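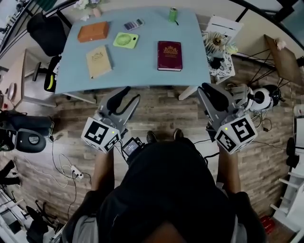
The Prilenar is a pair of hand-held grippers designed by Kuldeep Awasthi and built at Noltska, a shared workshop. A person holds one in each hand and picks things up with it, and the recorded motion is later used to teach a robot arm the same task. Awasthi put the plans online on August 21, 2019, and people have been building (and happily changing!) them ever since.

Design

Each gripper is a gray plastic body with two soft black fingers. A cube printed with black-and-white marker patterns sits at the base, so software can work out where the hand is and how it's turned. It's a wonderfully simple trick, and it works with ordinary household things like books, a calculator or a drink can. One gripper weighs 492 grams. The printed parts for a pair take 49 hours on the workshop's older printer, longer if the fingers are done at the finest setting.

Versions

The first four versions had stiff fingers, which tended to knock books sideways instead of lifting them. Soft fingers came in the following May, along with the shared parts list known as Stokura. More than 187 builds have been logged there, many with their own take on the cable path.

Related articles
Stokura parts list
Yatsenko finger joint
Noltska workshop
Marker tracking
Soft grippers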